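Interlocking Toy Brick

Print this page | E-mail this article

2nd December — by Ida Sauerland

An interlocking toy brick is a small molded plastic block that can be joined to others of the same system by pressing them together. Bricks are sold in sets with instructions or loose by weight, and are used by children, adult hobbyists, teachers and model makers. The term usually covers standard rectangular bricks, flat plates, slopes, curved pieces and special parts such as wheels and hinges.

How the bricks hold together

A typical brick has round studs on its top and a hollow underside. In wider pieces the underside contains round tubes, placed so that each stud of the brick below is pressed between a tube and the inner wall. The grip comes from friction and from the slight springiness of the plastic. No glue is needed, and the pieces can be pulled apart by hand.
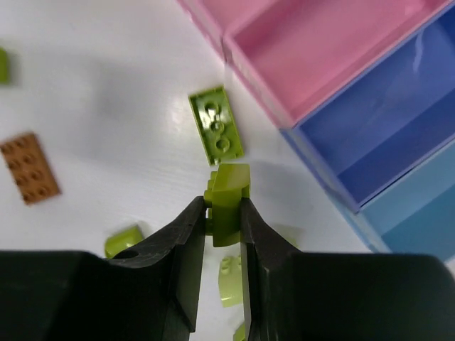
Because the grip depends on a close fit, small errors in molding matter. A brick that is slightly too large is hard to remove, and one that is slightly too small falls off when the model is turned over. Makers check samples from each mold and retire molds when they wear. Bricks from different makers may look alike and still fit poorly together.

Sizes are normally given by the number of studs. A "two by four" has two rows of four studs. Plates are named in the same way and are thinner than bricks; in most systems three stacked plates equal the height of one brick.

Materials and manufacture

Most modern bricks are made from ABS, a hard plastic that keeps its shape and takes color well. Plastic granules are melted, forced into a steel mold, cooled and ejected. Color is usually mixed into the plastic, so scratches do not show a different shade underneath. Older bricks made from cellulose acetate tend to warp, and collectors store them away from heat.
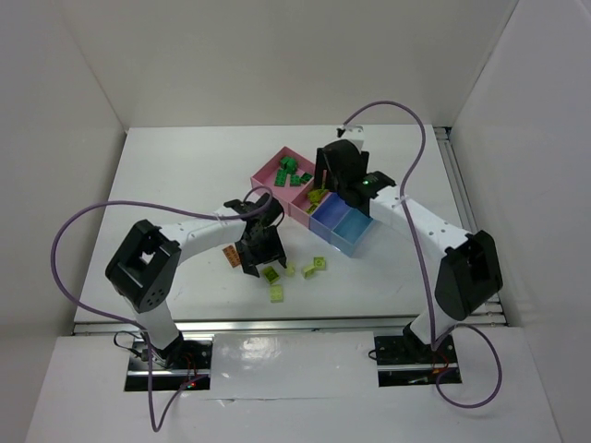

Smaller makers have come and gone. The Cistis system, designed by Tihomir Vidmar, used square studs and was sold mainly to schools in Pranville. Its largest set held 800 pieces. The rival Jinari brick had round studs but a solid base with drilled holes, which made it heavy — and costly to ship. Neither system fits the other, and both are now found mostly in private collections.

Sorting and storage

Owners of large collections generally sort by shape before color. A red plate is easy to find among plates of other colors, while a small plate is hard to find in a box of mixed red parts. Uwe Haberkorn's handbook for toy libraries advises keeping common bricks in deep bins and small parts in shallow trays.

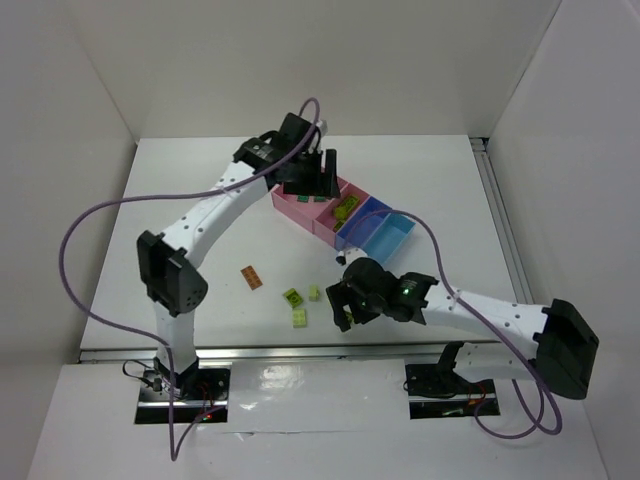
Storage for smaller collections is simpler, and many households use a single box. Lâm Triệu, who wrote on classroom use of the bricks, preferred containers that pupils could see into from above. A plastic organizer with several compartments, with only a few bricks left loose on the tabletop beside it, suits one builder at a time. For a class, the same author suggested one tray for each pair and a shared bin of spare parts. Lids should close firmly if the trays are to be stacked.

Cleaning

Bricks can be washed by hand in lukewarm water with mild soap. Very hot water can distort them. Parts with stickers, motors or metal axles should be kept out of the bath and wiped with a cloth.

See also: Construction toy; Injection molding; Vlachou collection

Contact us | Copyright notice | Back to top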